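Celtach Community Giving
Sep 16, 2022

1/ Celtach employees, their families and several neighbours of our Latovville office took part in this year's Kirkatia Stair Climb in support of the Khokhar Respite Centre. Results were confirmed by the Centre this week and we are pleased to share them in this thread.

2/ The Kirkatia Stair Climb asks each team to complete as many ascents of the Kirkatia tower as its members can manage between opening and mid-afternoon. Walking is permitted. So is stopping on the landings, and a good many of our colleagues took full advantage of that provision.

3/ Our team completed 425 ascents. The previous Celtach total, set the last time the event was held in person, was well short of that figure, and the organizers have recorded this year's result as the highest by a workplace team from Latovville. 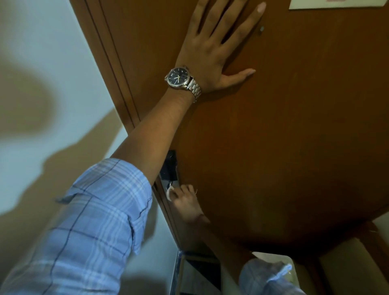
4/ The team was led by Laiba Rind of our Client Records department, who first registered for the climb as an individual and was joined by three colleagues before the end of the same afternoon. She coordinated training on the office stairs from June onward, including the early sessions before work.

5/ In Ms. Rind's words: "I sent one email asking if anybody wanted to keep me company. By lunch I was being asked about T-shirt sizes. I had not planned on T-shirts."

6/ Funds raised by the team will go to the Khokhar Respite Centre's weekend program, which offers overnight and day stays for adults with developmental disabilities and gives family caregivers a scheduled break. Many of the families who use the program have done so for years.

7/ The Centre has advised that the weekend program currently has a waiting list. Donations received through the climb are directed to staffing for additional Saturday and Sunday places, and to the cost of accessible transportation for participants who live outside the town centre.

8/ Celtach matched employee donations dollar for dollar under its workplace giving policy. Donations made by friends and relatives through a team member's page were also matched, provided that they were received before the page closed. Anyone uncertain whether a gift was matched may check the receipt, where the matching amount appears on the second line.

9/ Areeba Bhutto, who manages the weekend program, met the team at the top landing and presented the ribbons. Two of the program's participants rang the bell for each returning climber – a duty they carried out with great seriousness and at considerable volume.

10/ Ms. Bhutto has asked us to pass along the following: "Our families notice who turns up. Several of them recognized people from last time and wanted to climb a floor or two alongside them. Please thank everyone, including those who only made it up once."
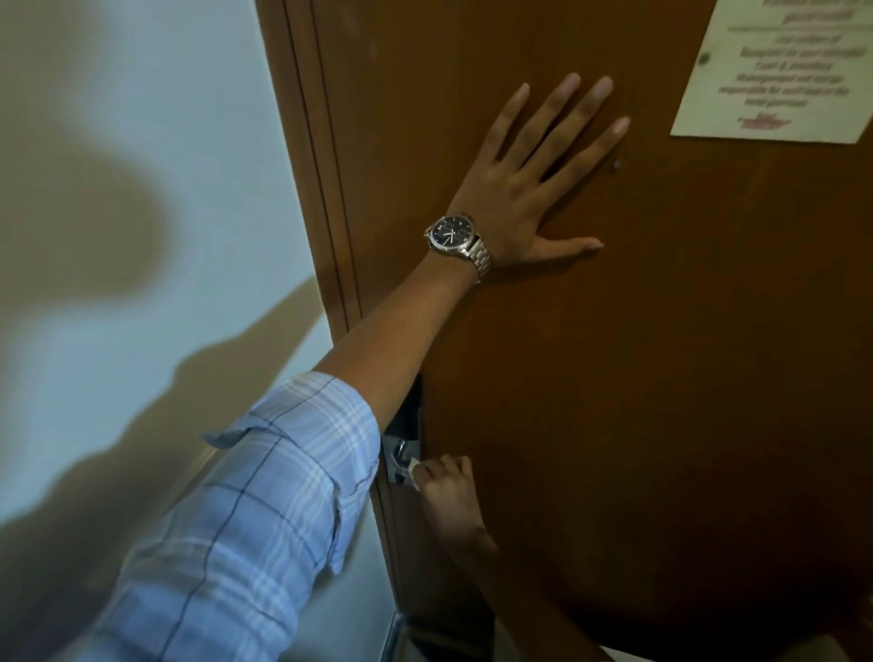 11/ A number of employees supported the team without climbing. We wish to acknowledge the reception staff, who kept the water table stocked, and the Facilities group, who lent folding chairs and collected them again afterward. The oranges were donated by a family member who has asked not to be named.

12/ Some 1000 people attended the event across all teams, according to the organizers. We thank them for a well-run day, and the first aid attendants in particular for their patience with sore knees.

13/ Employees who have not yet collected their ribbon or T-shirt may do so from Ms. Rind's desk on the second floor. Remaining shirts are in sizes small and extra large only.

14/ For colleagues who wish to continue their involvement, the Khokhar Respite Centre welcomes new helpers for its weekend outings and its Thanksgiving supper. An orientation session and a police record check are required. Celtach employees may apply up to two paid days per year toward this kind of service, with their manager's approval.

15/ Registration for the next Kirkatia Stair Climb has not opened. Employees who would like to be added to the team list, as climbers or in a supporting role, are asked to write to the Community Giving mailbox and to include their department and shirt size.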